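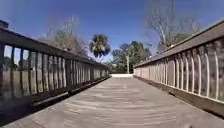 Why do shared paths through wetland reserves so often change surface part way along? Most were built in stages, and each stage met different ground. Where the soil could carry a compacted base, gravel was the cheaper choice; where it could not, a raised deck was used.

Home Journals Browse Issues For Authors Contact

4. Surface type and maintenance burden

4.1 Study routes

The inspection records used in this section come from two reserves, Pletville and Brakel, both managed under the same district works program. Each reserve holds a single shared path used by walkers, cyclists and light service vehicles. The paths combine timber decking on low ground with unsealed gravel on the margins. Records cover 15 years of scheduled inspections and the repair orders that followed from them. Repairs caused by vandalism or vehicle strikes were removed before analysis, as these bear no clear relation to surface type.

Each path was divided into segments of equal length, giving 66 segments in total. A segment was labelled by its main surface. Segments containing a join between deck and gravel were labelled separately and are treated in Section 4.3.

4.2 Deck and gravel segments

Decked segments had fewer repair orders than gravel segments, but each order took more labour. The typical deck order was for the replacement of single boards or the resetting of fasteners. Full replacement of a run was rare and was always planned a season ahead. Gravel orders were mostly for regrading, edge trimming and the filling of ruts after heavy rain. They were short jobs and were often grouped, so that one crew could treat several segments on the same day.

Age had a different effect on each surface. On decks, the labour required rose slowly for most of the period and then climbed in the last few years, which fits the expected service life of untreated crosswise boards in full sun. On gravel, age had little effect once the base had settled. The stronger predictor was shade. Segments shaded for much of the day dried slowly and collected leaf litter, and fines were lost along the shaded side first. Šimek's earlier survey of rural trails in the Jorneo district reached the same result with a smaller set of routes.

We use cookies to improve your experience on this site. By continuing to browse you accept our use of cookies. Accept Manage settings

Wear across the width of a gravel path is seldom even. Users keep to the middle, and the surface there becomes smoother and firmer than at the edges. Figure 2 shows a gravel path with a worn central strip and a band of shadow along the right-hand side.
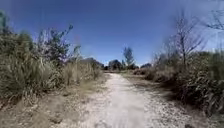

Figure 2. Unsealed gravel path with compacted central strip.

The practical effect of this pattern is on drainage. A path graded with a crown sheds water to both sides, but a strip pressed down by traffic can lower the crown until water stands on it. Inspectors at both reserves scored crown height on a scale with four levels. Segments in the lowest level were regraded at the next visit whether or not ruts had formed. This rule was brought in during the fourth year of the records, and orders for rut filling fell in the years after. The change cannot be credited to the rule alone, as a coarser gravel was adopted in the same period.

4.3 Joins

Joins between deck and gravel produced more orders per segment than either surface on its own. The usual fault was settlement of the gravel at the end of the deck, leaving a lip. At Brakel the joins were rebuilt in September of the final year with a buried timber sill and a short apron of bound material. Only 2 inspections have taken place under the new design, so no trend is reported. At Pletville the original joins remain and are topped up by hand.

4.4 Limits of the data

Repair orders measure the work requested, and the work needed may differ. Inspectors changed over the period, and the written notes suggest that some were quicker than others to call for board replacement. Traffic counts were not kept at either reserve, so the effect of use could not be separated from that of weather. Labour was recorded in half-day units, a coarse measure for the shorter gravel jobs.

Search this journal Enter keyword, author or DOI Go Advanced search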